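Setting up your Nurkari patio umbrella and base
Part 2: Filling the base, raising the pole, and living with the thing through the seasons

Okay, so the boxes are open and you've checked the parts against the list in Part 1. I've put this umbrella up more times than I care to admit (at home, at my sister's, on two different decks), and I'm writing this the way I'd talk you through it if I were standing in your yard with a glass of iced tea. Read the whole section once before you start!

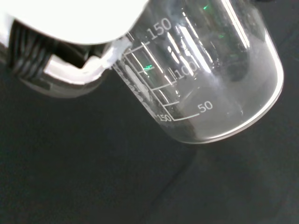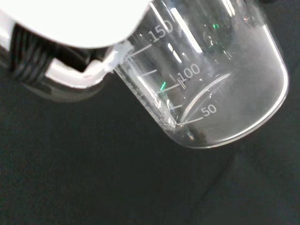
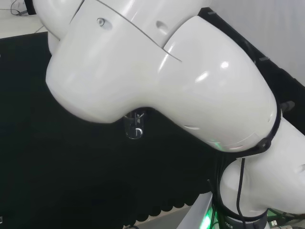 Elie Atallah wrote in after the first version of this guide to say that the base should go exactly where you want it before any sand or water goes in, and that this ought to be in much bigger letters. He'd filled his in the garage. He and his neighbor then spent an evening walking it across the lawn one corner at a time, and the grass still shows it. So it's step 1 now, Elie, and thank you.

Before you start

You'll need the base, the lower and upper pole sections, the canopy, the crank handle, the bag of hardware and a helper for steps 6 through 9. A funnel is nice to have. If you're using sand, get dry play sand from the garden center, the kind that pours. Builder's sand straight from an outdoor pile clumps up and will drive you crazy.

CAUTION: Never open the canopy in an empty base. Even a light breeze can take the whole thing over, and it'll go through a glass tabletop on its way.

Placing and filling the base

1. Set the empty base where you want it to live. Sit in your chairs and look at where the sun comes from at the time of day you'll mostly be out there. We eat outside at six, so mine ended up much farther to the west than I'd first planned.

2. Check that the ground is level. Pavers and decking are fine. On grass, cut out the turf and lay a flat paving stone, 2 inches thick or more, under the base. Wiggle it. If it rocks now, it'll rock worse when it's full.

3. Unscrew both filler caps and put them in your pocket. (Not on the table. They roll.)

4. Fill with water or sand. Water is quick and you can drain it later. Sand is heavier for the same space, and I prefer it for any spot that catches wind. With sand, pour a little, thump the side of the base with your palm, pour a little more. It settles a lot more than you'd think, so keep going until you really can't get any more in.

5. Screw the caps back on by hand until they stop. Please don't use pliers – the threads are plastic and they will strip.

Note: If you fill with water and you get hard frosts, leave a gap of a couple of inches at the top for the ice to expand into, or better yet drain the base for the winter.

Raising the pole

6. Drop the lower pole into the collar on the base and turn it until the flat side of the pole meets the flat side of the collar. You'll feel it seat.

7. Tighten the collar knob. Firm is enough.

8. If the umbrella is going through a table, this is the moment. Lower the table over the pole with your helper on the other side. The lower pole is 38 millimeters across, so it slips through the hole in the Hallance and Givesa tables easily, and through most others as well. If your table hole is a lot wider, use the rubber ring from the hardware bag to take up the slack. Otherwise you'll hear it knocking every time somebody leans on the table.

9. Slide the upper pole into the lower one until the spring button clicks out through the hole. Give it a tug upward. If it comes back out in your hand, the button wasn't through, so turn the pole a little and try again.

CAUTION: Keep fingers away from the joint while the upper pole is coming down. I've pinched the side of my hand in there and I said some words.

Fitting and opening the canopy

10. Take off the tie strap but leave the canopy hanging closed. Go around it and pull each rib a few inches away from the pole by hand. New fabric likes to stick to itself, and if you crank against it you can bend a rib.

11. Push the crank handle into the housing and turn clockwise, slowly. Stop when the fabric is taut. There's no prize for one more turn, and that extra turn is how cords get snapped.

12. To tilt, press the button above the crank and lean the canopy over to one of the 3 positions. Let go of the button and listen for the click before you take your hand away.

Wind and weather

Close it whenever you go indoors for the night, and close it any time the trees start really moving. I know, I know, it's such a pain when you're only going in to get the salad. Marwan Darwish left his open over one lunch in a Karagiannis base (a good base, and full), and the base stayed exactly where it was while the pole bent over at the collar like a drinking straw.

Rain won't hurt the fabric. Folding it away wet will. If you have to close it in a shower, open it again as soon as things dry up and let it air for an afternoon.

Don't put a grill or a patio heater under the canopy, even a small one, even on low.

Cleaning

Brush off dry dirt first. Then use lukewarm water with a squirt of dish soap and a soft brush, and rinse with the hose on a gentle setting. Water up to 40 degrees Celsius is okay if you like to do it with a bucket from the kitchen. No bleach on the colored canopies! For bird droppings, let them dry and lift them off with an old plastic card, then wash the spot.

The pole just needs a wipe. Once a season I rub a dab of silicone spray into the tilt joint with a rag, and keep it well clear of the fabric.

Putting it away

Mine comes in toward the end of November, when we've given up on pretending it's still warm enough.

1. Open the canopy on a dry day and leave it up until you're sure every fold is dry.

2. Set the tilt back to straight, then crank the canopy closed. It won't close properly while tilted, and forcing it strains the cord.

3. Press in the spring button and lift the upper pole out. Strap the canopy and slide the cover on from the top.

4. Store it standing up or lying flat, somewhere mice can't get at it. Ours hangs from two hooks in the shed.

5. A sand-filled base can stay put. Check that the caps are tight and throw an old tarp over it.

If the crank turns but nothing moves, go to Part 4, Replacing the cord. If the pole wobbles in the base even with the knob tight, pull it out and look down into the collar first – there's very often a pebble or a bit of packing foam sitting at the bottom.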